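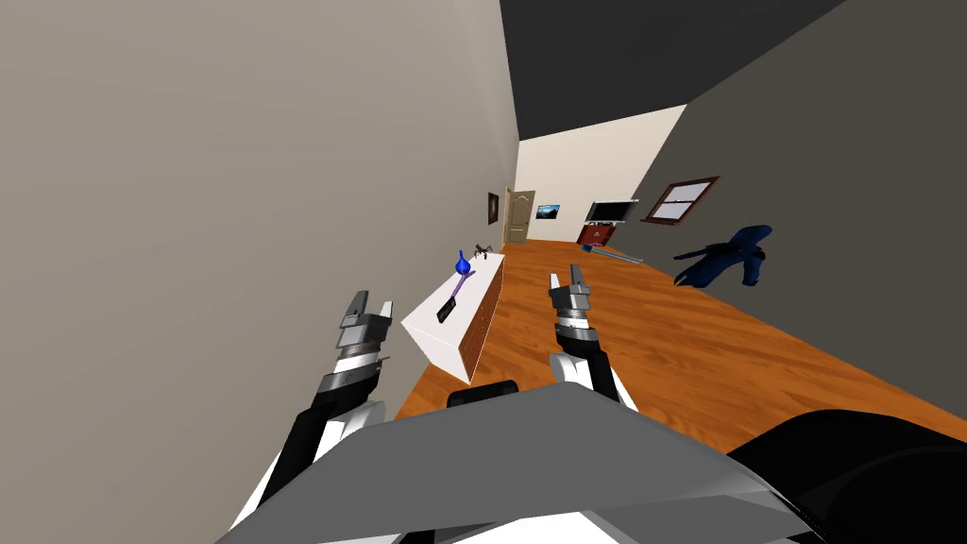 Sheet 3 of 3

PLOVSIDE STORES, ULTORBRIDGE
Internal corridors and escape routes: inspection checklist with comments

Inspected by: Razia Lodhi
Countersigned: Jelle Dewulf
Period: February
Reference: 338

We use cookies to remember your settings. Accept | Manage

1. Clear width of route
Satisfactory. Width maintained over the full length at floor level and at shoulder height.

2. Floor surface
Satisfactory with comment. Wood-grain planks, glossy finish. Slip readings to be repeated after the next clean, as the cleaning product has been changed. No mats to be laid in the meantime.

3. Final exit door
Action required. Door opens in the direction of escape but the closer is slow on the last part of its travel. Adjust and retest. Peltonen to attend under the existing contract.

4. Emergency lighting
Satisfactory. Full duration test passed. Log book entry 1,881 refers. The entry before it is unsigned and should be completed by whoever carried out the test.

5. Fire doors to side stores
Action required. Intumescent strip missing from the head of the door to the paper store. Gap at the hinge side exceeds the permitted figure. Door to be rehung, not packed.

6. Extinguishers
Satisfactory. Service labels in date. Bracket height on the water extinguisher measured at 795 mm to the base; accepted.

7. Call points and sounders
Satisfactory. Tested from the call point nearest the loading bay. Audible in all stores with doors closed. Clusine panel showed the correct zone.

8. Storage
Not satisfactory. Flattened cartons found beneath the stairs for the second inspection running. Removed at the time. The tenant has been written to and the area is to be checked at 4 pm daily until the next visit.

9. Signs
Satisfactory. Replace the faded assembly point notice at the gate.

Items 3 and 5 to be closed before the next inspection. Item 8 remains open.

Related items
Ladder and step register
Loading bay checklist
Weekly alarm test record
Racking inspection, Plovside Stores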